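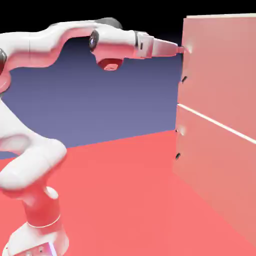 Según Zane Adomaitis, con 2 demostraciones buenas por mueble sobra, y el resto es vicio de gente que tiene la GPU alquilada por meses. Eso me contestó en el hilo anterior, y como allí acabamos hablando de licencias, abro pregunta nueva.

Pregunta: ¿cuántas demostraciones en simulación hacen falta para que el brazo aprenda a abrir cajones, y cuáles tiro a la basura?

Publicado en octubre por tornillo_flojo

Pongo contexto. Estoy recogiendo demostraciones para una política de clonación de comportamiento. La tarea es la más aburrida que se me ocurrió: un brazo blanco, un mueble rosa con cajones, llevar la punta hasta el frente, enganchar el tirador y abrir. Todo simulado. Los colores los saca la aleatorización visual, y ya he aprendido a no discutir con ella de decoración.

Teleopero yo mismo con un ratón 3D, por las noches, usando Trimine para grabar y un conjunto de muebles que se llama Buenaventura, que tiene cajones de todos los tamaños y una idea muy personal de lo que es una bisagra. Llevo 1568 episodios guardados. De esos, el script de comprobación me da por buenos 1515. El script mira si el cajón ha quedado abierto al final del episodio y poco más.

Entreno, evalúo, y la política hace una cosa preciosa: se acerca al mueble con mucha seguridad, apoya la punta en la esquina del frente, por encima del tirador, y ahí se queda. A veces empuja un poco, como quien llama a una puerta sabiendo que no hay nadie. En la imagen de arriba el contacto está justo ahí, en el borde del cajón superior, y el hueco del tirador queda un poco más abajo. Tan cerca y tan inútil.

Lo que he probado ya:

- Entrenar más tiempo. Ahora se queda parado con más convicción.
- Bajar la tasa de aprendizaje. Sin cambios.
- Subir la resolución de la cámara. Sin cambios, pero el disco duro se queja.
- Quitar la aleatorización de color. Mejora algo en el mueble rosa y se hunde en todos los demás.

Mis dudas son dos. La primera, si me faltan datos o me sobran. La segunda, si debo borrar los episodios en los que me equivoco, toco la esquina, retrocedo y luego acierto. Tengo bastantes así, porque no veo bien la profundidad en la pantalla y tanteo el mueble como si buscara el interruptor de la luz.

Gracias de antemano. Si la respuesta es "usa aprendizaje por refuerzo", gracias igualmente, pero ya tengo un problema.

Respuesta 1 (aceptada)
por cinematica_inversa

No te faltan datos. Te sobran pausas.

Lo que cuentas es de manual. Cuando teleoperas sin ver bien la profundidad, haces lo que hace todo el mundo: llegas al mueble, frenas, miras, piensas en tu vida y luego corriges hacia el tirador. El grabador no sabe que estás pensando. Guarda acción casi cero, acción casi cero, acción casi cero, con la punta apoyada en la esquina. La política ve cientos de muestras que dicen "en este sitio, lo correcto es no moverse" y te hace caso. Es el alumno más obediente que vas a tener.

Haz esto antes de grabar nada más:

1. Saca un histograma de la norma de la acción por paso. Si tienes un pico enorme pegado a cero, ya está encontrado el culpable.
2. Recorta los tramos quietos. Yo elimino los pasos en los que la norma cae por debajo de un umbral y dejo solo unos pocos al final, para que el modelo sepa terminar. El umbral búscalo a ojo reproduciendo episodios; el mío no te va a servir con otro control.
3. Ojo con la gripper o con lo que uses de herramienta. Si hay pasos en los que el brazo está quieto pero la herramienta cambia de estado, esos no se tocan. En tu caso parece una punta cónica, así que imagino que enganchas haciendo palanca en la ranura y este punto te lo ahorras.
4. Comprueba que la acción guardada es la que mandaste y no la posición medida en el mismo instante. En Trimine se puede grabar cualquiera de las dos y la casilla está escondida. Si grabaste la posición medida, el contacto te la falsea: tú empujabas hacia abajo, el mueble no cedía, y el archivo dice que no querías ir a ningún lado.

El punto 4 es el que más noches me ha costado a mí. Míralo primero aunque lo haya puesto el último.

Sobre borrar los errores: no los borres. Los episodios en los que tocas la esquina, te retiras y aciertas son los mejores que tienes, porque enseñan a salir de ahí. Si los quitas, la política no habrá visto nunca ese estado, va a caer en él a la primera desviación y no sabrá volver. Lo que sí puedes hacer es cortar la parte en la que te equivocas y quedarte desde el momento en que empiezas a corregir. Así aprende el arreglo y no la torpeza.

Y cambia el script. "El cajón está abierto al final" es una condición muy generosa. Yo he dado por buenos episodios en los que el cajón se abrió porque la punta atravesó la malla de colisión y la física lo escupió. Añade que haya contacto con el tirador en los pasos anteriores a la apertura y que la velocidad del cajón no sea la de un misil. Seguro que de tus 1515 se te caen unos cuantos.

Respuesta 2
por drikeck_fan

Con Drikeck esto no pasa. Migra.

(Comentario a la respuesta 2, de tornillo_flojo: ¿Qué es exactamente lo que no pasa?)

(Comentario a la respuesta 2, de drikeck_fan: Lo de la esquina.)

Respuesta 3
por m_salcedo

Estoy casi de acuerdo con la primera, pero añadiría la cámara. Si tu cámara está fija y el brazo se coloca por delante del mueble, en el momento clave puede que el tirador lo tape tu propia muñeca. Tú compensas porque giras la vista con el ratón mientras teleoperas. ¿Esa vista girada es la que se graba? Me juego algo a que no. La política está aprendiendo a acertar en un tirador que no ve y le pides que tenga fe.

Prueba a poner una segunda cámara en la muñeca, mirando a la punta. No hace falta que vuelvas a teleoperar: si tienes guardados los estados de la simulación, reproduces los episodios y renderizas otra vez con las dos vistas. Tarda lo suyo pero lo hace la máquina sola mientras duermes, que a juzgar por tus horarios te vendrá bien.

Sobre la cantidad: yo dejé una tarea parecida funcionando con bastante menos de lo que tienes. Lo que importa es que varíes la posición inicial del brazo. Si empiezas siempre desde la misma postura de reposo, tus 1568 episodios se parecen entre sí más de lo que te gustaría. Y varía también qué cajón abres. Si casi siempre vas al de arriba, luego le pides el de abajo y te mira como si le hablaras en otro idioma.

Lo de entrenar con dos demostraciones por mueble no lo descarto, pero lo he visto funcionar en vídeos y no en mi ordenador.

Editado: he escrito "tasa" donde quería decir "traza" en otro hilo y me han corregido por privado. Aprovecho para decir que ya lo sé.

Este sitio utiliza cookies propias y de terceros para mejorar su experiencia. Si continúa navegando, consideramos que acepta su uso. Aceptar / Configurar / Más información

Comentarios (5)

tornillo_flojo
Actualizo. Era la casilla. Estaba grabando la posición medida. He vuelto a generar las acciones desde el registro de comandos, que por suerte sí guardaba, y he recortado las pausas. De los muebles que aparté para evaluar, ahora abre 13, cuando antes no abría ninguno. Uno lo abre por el cajón que no es, pero con mucha elegancia. La cámara en la muñeca la pruebo este fin de semana.

cinematica_inversa
Me alegro. Guarda el conjunto viejo en otra carpeta y ponle un nombre feo, que si no dentro de tres meses entrenas con él sin querer. Lo digo por alguien que conozco.

patapalo_79
¿Alguien ha conseguido que Buenaventura cargue con los ejes bien puestos en Skollden? A mí los muebles me salen tumbados y los cajones se abren hacia el suelo. Técnicamente se abren.

m_salcedo
@patapalo_79 hay una opción de eje vertical en el importador. Viene en Y por defecto. Abre hilo aparte y te lo explico, que aquí nos van a cerrar.

Zane Adomaitis
Insisto en que con dos bastaba, si son buenas. Las tuyas estaban mal grabadas.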